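Wickramasinghe Kitchen Notes

Crockery, Racks and Cloths: A Revised Arrangement for the Shared Table

Readers of these notes will recall that the November entry dealt with the cupboards in the Manik Room. The present entry concerns the table, which receives far heavier use and has until now been governed by habit alone. The arrangement set out below has been in place for one month and will be retained.

The table is white and marks easily. It is therefore covered before any crockery is brought out. Brown paper was adopted in preference to the former tablecloth, which slid when racks were moved and had to be laundered at a cost of $19 each time. A single large sheet is sufficient. A margin of bare table may be left along the front without difficulty.

Cups and plates are now kept apart. Cups are placed on the low wire rack, lying on their sides, and are sorted by colour: pale blue in one row, pale pink in the other. Plates are assigned to the taller wire rack, where the upright grid at the back will support them.
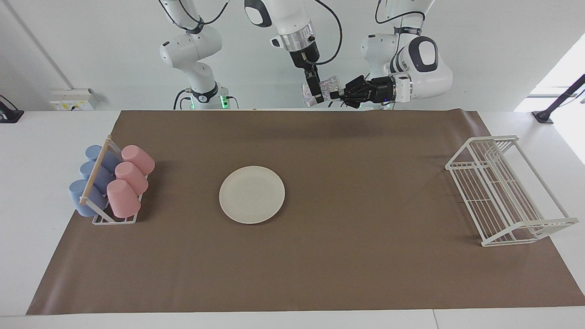
The separation of colours was requested by several households at Nurier, the residence from which this kitchen draws most of its users. Blue cups are for water and pink cups are for juice and cordial. Plastic retains the flavour of cordial for longer than one would wish, and the distinction has been well received. The cups are light and must not be stacked while damp.

The taller rack should be set at an angle to the table edge. When it stood square to the edge, users reaching for a plate tended to catch their sleeves on the end rails. Plates are to be returned to it one at a time, beginning at the end farthest from the sink.

Cloths have been the subject of more correspondence than any other item. The cotton tea towels purchased from Ikus were absorbent but left lint on the cups, and 2 of them went missing within a fortnight. Decorative cloths, including those with a metallic finish, are permitted on the table for festive occasions. They are to be shaken out over the brown covering so that any loose glitter may be gathered up with it, and they are not to be used for drying. Glitter in the sink strainer is a nuisance to remove.
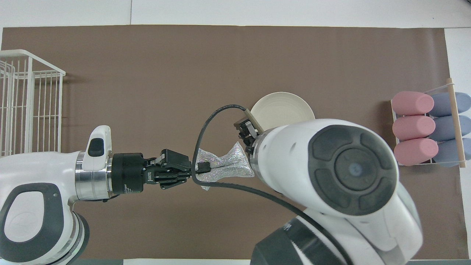 Closing the Kitchen

The covering is to be cleared by 9 p.m. If it is clean, it may be rolled and placed on the shelf beside the door; if it is soiled, it goes into the green bin. Racks are returned to the bench with the cup rack nearest the wall.

A label will be added to the shelf before the next entry, which will address the cutlery drawers and the question of the second kettle.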